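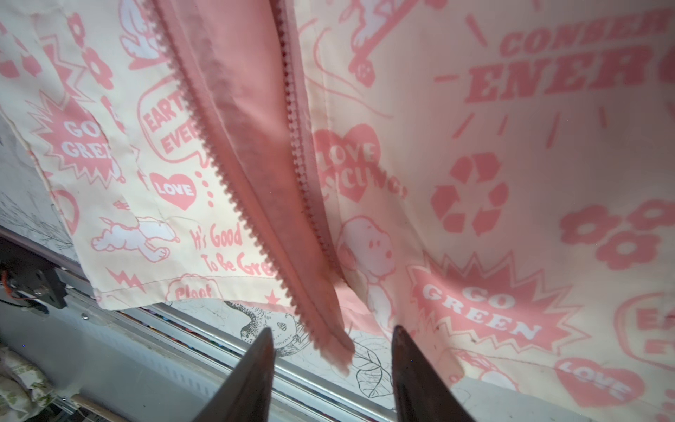
Progress note, second period – cloth handling by demonstration

To: Maxine Hapeta, Grollano
From: the Tamihana bench team

Maxine, keeping this short as the arm is booked again at 2 and I want it in before then. Proper tables come with the spreadsheet.

Where we are

Demonstrations on the soft goods set are going again after the stop in November. Two operators trained on the remote rig, both past the practice stage. Around 40 usable demonstrations on zippered cloth so far, fewer than planned, see below. Plain towels and the stiff canvas are done and checked. Printed fabric is the current one – cream with pink Snoopy print, "It's Good To Be Green" and so on, pink zipper strip. Operators like it because the print gives them something to judge position against on the wrist view. "I had the heart lined up and then it swung" is a normal sort of comment in the log now.

Method, what changed

First period we did most of it by hand, somebody holding the arm and walking it through the move. Fine for the canvas. Hopeless on anything that drapes, the person's sleeve gets in the wrist view and the cloth moves when they do. So all hanging cloth is now by remote control, operator sitting at the side with the hand controller and two views, wrist and overhead. Hand guiding kept only for setting start poses.

Approach is from below, fingers open, hanging end of the cloth in the gap, then close. We tried coming in from the side first and dropped it. From the side the fingers push the fabric ahead of them and you chase it. From below it more or less comes to you, provided the operator waits for the swing to die down. That wait is now written into the instructions. Before that one operator waited and the other didnt, and the two sets of recordings looked like different tasks.

Zipper strip is a good target and a bad one. Good: hangs lower than the panels either side, easy to find. Bad: it is stiffer than the cotton, so a grip that is right for the strip is too loose when a bit of panel comes along with it. Operators feel nothing through the controller, they are going by eye only. We asked Mirkico about force feedback for the handles, quote expected, not in this budget. Would like to talk about it at the next call.

Problems

Lost time on the gripper. Fingertips wore and started catching threads, had to throw out a batch of recordings where the cloth got snagged and the operator then spent the rest of the take shaking it off. New tips fitted. No snags logged after that but it is early.

Controller lag. Bad for a while, operators overshooting upward and bumping the hem. Traced to the overhead view hogging the connection. Turned its resolution down, wrist view left alone. Better. Not perfect, still get a stutter in the late afternoon when the rest of the building is online.

Background. Bench is shared with the drawing work, so there is paper with line drawings behind the cloth in some takes and not in others. Left it that way on purpose. The first policy trained on the bare bench did poorly as soon as anything was left out on it, and we would sooner have the mess in the training set. If Grollano prefers a clean background for the showcase clips tell us soon and we will record those seperately.

Labeling is behind. The person who was doing it moved over to the Brevano job for part of the period. We now have the operators mark good / bad / unsure right after each take, takes them a few seconds, and full labels get added later. "Unsure" is getting used a lot. Going through those with both operators together this month.

Training

One test run on the partial set, canvas and towels only. Reaches and grips OK, lets go too early on the towels. Suspect it is copying a habit from the hand guided takes, where people tended to open the fingers before the arm had stopped. Will retrain without them and compare. Nothing trained on the printed cotton yet so no numbers to give you there, please don't put any in the board slides.

Next

Finish printed cotton, zipper strip first and then the hem. After that 5 garments from the mixed bag, chosen with you. Then retrain on everything.

Money

Inside budget. Operator hours are over, travel is under as we did the Brevano visit by video. Would like to move the travel money across to operator hours if you're ok with that. Need a yes in writing, an email is fine.

Need from you

– yes or no on the travel money
– clean background or not for the clips
– which garments

Call any time before noon, the phone is off while we are recording.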